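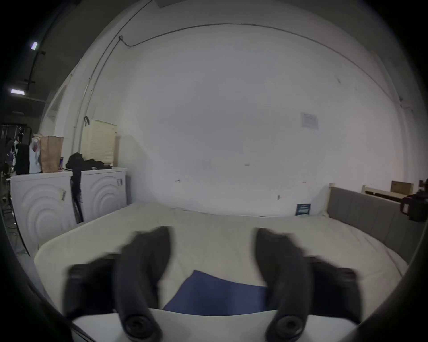
Choosing between hand-held grippers for laundry work should begin with the cloth. A garment folded on a soft sheet gives far less resistance than a box or a cup, and a gripper that performs well on rigid items may slide over it. Curved fingers, such as the black pair held over the navy cloth on the bed, should be brought in low and level. Test the Wunine and the Wusard on the same garment, and keep to one bed throughout the comparison.

Allow 62 trials for each model before forming a view. Note separately any trial in which the sheet is lifted together with the cloth. 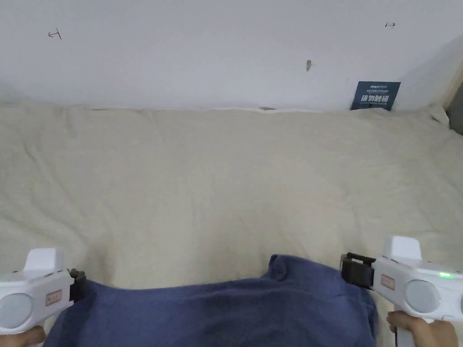
Kekeli Korletey writes that lighter finger pressure made more difference to her results than the choice of model, and asks that the setting be recorded beside every trial.

The advice is accepted, and a column for pressure has been added to the record sheet.
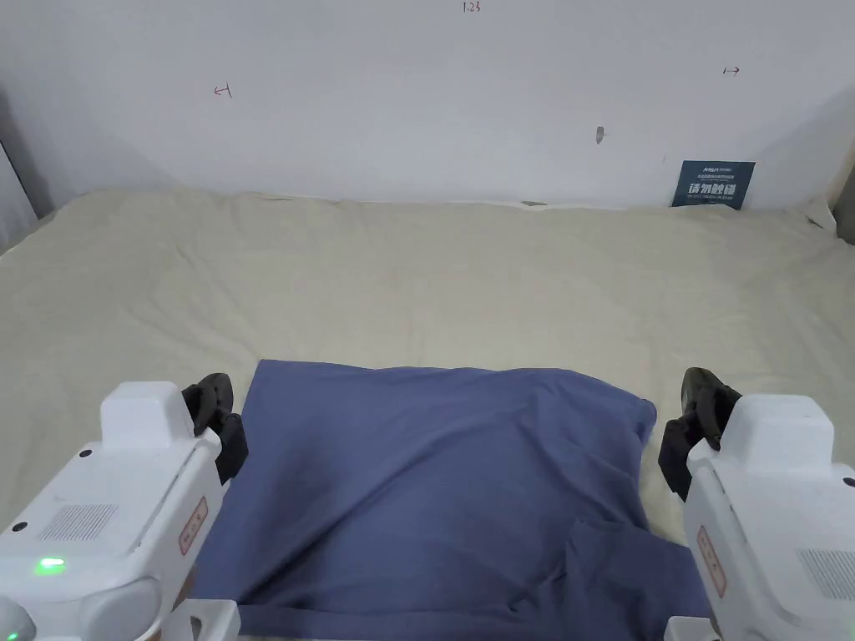 Finger pads should be wiped with a dry cloth before each session and replaced after 3,000 closures - sooner if the edges have begun to lift. Lint gathers at the pivots and should be brushed out, never blown.
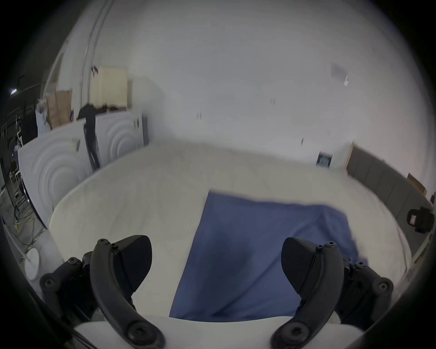 Where two operators share the work, each should complete a full set with both grippers before changing over. Idrisa Mollel keeps the spare pads and the record sheets. Completed sheets for the January comparison should reach him by 4 p.m.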